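5 Vergleichsmessung der Greifbacken an textilen Objekten

5.1 Zweck des Abschnitts

Dieser Abschnitt beschreibt den Vergleich zweier Backensätze für den Handgreifer Holamau. Verglichen werden der Standardsatz mit glatter Auflage und der Satz Aranda mit geriffelter Auflage. Der Vergleich ist vor der ersten Datenerfassung mit Textilien durchzuführen und nach jedem Wechsel der Auflagen zu wiederholen. Die Ergebnisse werden in der Auswertesoftware Onomia unter dem Profil »Textil« abgelegt.

Voraussetzung ist die abgeschlossene Kamerakalibrierung nach Abschnitt 4.

5.2 Vorbereitung

1. Beide Handgreifer ausschalten und auf eine ebene Unterlage legen.
2. Die Auflagen auf Risse und Ablösungen prüfen. Beschädigte Auflagen sind paarweise zu ersetzen.
3. Den gewünschten Backensatz einsetzen. Die Riffelung der beiden Auflagen muss einander zugewandt sein.
4. Die Gelenkschrauben auf festen Sitz prüfen. Der Hebel muss sich über den gesamten Weg ohne Ruckeln bewegen lassen.
5. Beide Greifer einschalten und warten, bis Onomia die Verbindung für die linke und die rechte Seite bestätigt.
6. Die Öffnungsweite bei vollständig geöffneten Backen auslesen. Der Sollwert beträgt 90 mm. Bei Abweichungen ist der Nullabgleich nach Abschnitt 3.4 zu wiederholen.

VORSICHT
Quetschgefahr zwischen den Gelenkarmen. Während der Prüfung der Gelenke nicht in das Gestänge greifen.

HINWEIS
Der Backensatz ist an beiden Greifern gleich zu wählen. Messreihen mit gemischter Bestückung werden von Onomia zwar gespeichert, jedoch nicht in den Vergleich übernommen.

5.3 Durchführung

Für jede Messreihe sind 18 Griffe mit demselben Kleidungsstück auszuführen. Geeignet sind leichte bis mittelschwere Textilien mit Naht oder Bund. Die Messung darf in Wohnumgebungen erfolgen; gemusterte Unterlagen sind zulässig und für die Bewertung der Kameraerkennung ausdrücklich erwünscht.

1. Das Kleidungsstück flach auslegen.
2. Die Aufzeichnung in Onomia starten und den Signalton abwarten.
3. Mit beiden Greifern je ein Ende des Kleidungsstücks erfassen. Die Backen senkrecht zur Stoffkante ansetzen.
4. Das Kleidungsstück anheben und zwischen den Greifern straffen. Den Zug gleichmäßig aufbauen.
5. Die Spannung halten, bis der zweite Signalton ertönt.
6. Das Kleidungsstück ablegen und beide Backenpaare vollständig öffnen.
7. Den Griff in der Eingabemaske als »gehalten«, »verrutscht« oder »verloren« kennzeichnen.

Beim Straffen ist darauf zu achten, dass die Backenspitzen im Sichtfeld der Greiferkamera bleiben. Die Gegenseite muss nicht vollständig erfasst sein, die Greifstelle am Stoff sollte jedoch erkennbar bleiben.
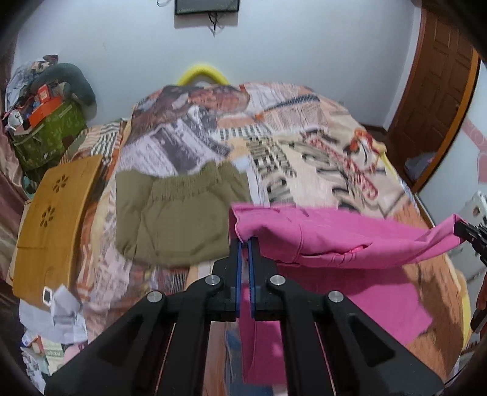 Abb. 5-2: Backen mit blauer, geriffelter Auflage beim Straffen eines Kleidungsstücks, Sicht der Greiferkamera

Nach Abschluss der ersten Reihe ist der Backensatz zu wechseln und die Reihe mit demselben Kleidungsstück zu wiederholen. Unterlage und Beleuchtung bleiben dabei unverändert. Weitere Kleidungsstücke dürfen auf der Unterlage liegen, sofern sie nicht mitgegriffen werden.

HINWEIS
Taschenöffnungen und doppelt liegende Stofflagen beeinflussen den Halt. Die Greifstelle ist deshalb im Protokoll anzugeben – bei gefalteten Stücken zusätzlich die Zahl der Lagen.

5.4 Auswertung

1. In Onomia den Menüpunkt »Backenvergleich« öffnen und beide Messreihen auswählen.
2. Reihen mit Verbindungsabbruch abwählen.
3. Das Protokoll erzeugen und mit der Gerätenummer speichern.

Wird bei beiden Sätzen der Status »verrutscht« überwiegend auf derselben Seite gemeldet, liegt die Ursache in der Regel am Hebelweg dieses Greifers. In diesem Fall ist der Nullabgleich zu wiederholen. Erscheint die Meldung 157, wurde die Backenspitze im Kamerabild nicht erkannt; das Objektiv ist zu reinigen und der betreffende Griff erneut auszuführen.

Ersatzauflagen für den Satz Aranda sind unter der Bestellnummer 2646 über die Servicestelle Grevstead erhältlich.

Stand dieses Abschnitts: 9. März 2024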